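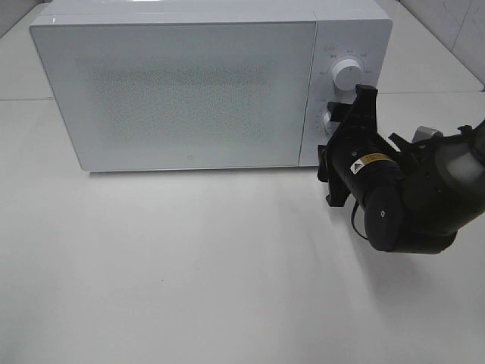
冷凍ごはんがいつも真ん中だけ冷たいです。どうしてますか?

投稿者:ぽんかん堂 2019年12月28日

年末でバタバタしてるところすみません、しょうもない相談なんですが聞いてください。

秋から一人暮らしを始めて、ごはんは週末にまとめて炊いて冷凍してます。で、平日の夜にレンジでチンするんですけど、外側はカチカチのアツアツ、真ん中はまだシャリシャリ、という状態に毎回なるんです。もう一回かけると今度は端っこがおせんべいみたいになります(笑)

やり方はこんな感じです。
・炊いて、しばらくおいて冷めてからラップで包む
・おにぎりくらいの丸い形にして冷凍
・食べるときはラップのまま、600Wで3分

レンジは引っ越しのときにPelettiという店の中古コーナーで買ったやつで、説明書はついてませんでした。ターンテーブルはなくて、中は平らです。前に実家で使っていたのは回るタイプだったので、もしかして回らないのがいけないのかなあとも思ってます。買い替えるお金はないので、今あるもので何とかしたいです。あと、冷凍したごはんって何日くらいもつものですか? 先週のがまだ2個残ってて、ちょっと迷ってます。よろしくお願いします!

Harsh Upadhyay さん

こんにちは。私も日本に来てから冷凍ごはん生活が長くて、最初はまったく同じ失敗をしてました! なので他人事と思えず書いてます。

たぶん一番の原因は形です。丸いかたまりだと真ん中まで熱が届きにくいんですよね。平べったくしてみてください。私はラップの上にごはんを広げて、厚さが指一本よりちょっと薄いくらいの四角にしてます。つぶさないで、しゃもじでふわっと広げるだけ。ぎゅっと押すとお餅っぽくなっちゃいます(これもやりました……)。

それと、包むのは冷めてからじゃなくて、炊きたてがいいです。湯気ごと包むと、温めたときに水分が戻ってくる感じでふっくらします。包んでからお皿の上で粗熱を取って、それから冷凍庫へ。うちはアルミのトレーにのせて凍らせてます。

量もけっこう大事で、うちは1個200gって決めてから失敗が減りました。その前は適当によそっていたので、大きいのと小さいのが混ざってて、同じ時間でチンしても仕上がりがバラバラだったんです。キッチンスケールは買ってよかったです、ほんと。

温め方は2回に分けるのがおすすめです。まず2分くらいかけて、一度出してラップを開いて、箸で軽くほぐす。それからラップをふんわりかけ直して、様子を見ながらもうちょっと。ほぐすとき湯気がすごいので、やけどには気をつけてくださいね。面倒に見えますけど、慣れたらお味噌汁を用意してる間に終わります。

回らないタイプかどうかは、そんなに気にしなくていいと思いますよ。ただ、平らな庫内のレンジは真ん中に置くのが基本みたいです。逆に実家の回るやつは、端に寄せて置けと母に言われてました。うちの母はカレーの残りでも何でも端に置きます。

日にちは、うちでは2週間で食べきるようにしてます。一か月くらいは大丈夫と言う人もいるけど、だんだん冷凍庫のにおいがついてくるので。先週のなら私は普通に食べます!

こむぎ母 さん

うちはチャーハンにしちゃいます。シャリシャリでもフライパンで炒めれば同じですよ〜。卵とネギだけでおいしい。

Ayodele Abubakar さん

上の方がほとんど書いてくれてるので、ちょっとだけ補足です。

ラップじゃなくて、冷凍ごはん用の容器を使う手もあります。私が使ってるのはCevusの浅いタイプで、底がでこぼこしてて蒸気が抜けるようになってます。ふたに小さい弁があって、そこを開けてチンするだけ。ラップ代が浮くのがうれしいです。ただし場所は取ります。冷凍庫が小さい人にはきついかも。うちは70%くらいがごはんで埋まっていて、アイスが入りません(泣)

すでに丸く凍ってる分は、いきなり強くかけないで、200Wか解凍モードで少しゆるめてから600Wにするとマシになります。それでも端が固くなったときは、お水を小さじ1杯ふりかけてから温め直してみてください。おせんべい部分がけっこう復活します。

あと、中古のレンジとのことなので、庫内の汚れも一度見てみては? 私も人からもらったレンジを使っていて、壁に油がこびりついてるのに半年気づきませんでした。耐熱のカップに水と重曹を入れて温めて、しばらくそのまま置いて蒸らしてから拭くと楽ですよ。水は温めた直後に急に沸くことがあるので、すぐには取り出さないでくださいね。

ぽんかん堂(質問した人)

みなさんありがとうございます! 形がダメだったんですね、おにぎり型のほうがかわいいと思ってやってました……。さっそく今夜炊いて、平らにして凍らせてみます。残ってる2個はこむぎ母さん方式でチャーハンにします。ネギ買ってこなきゃ。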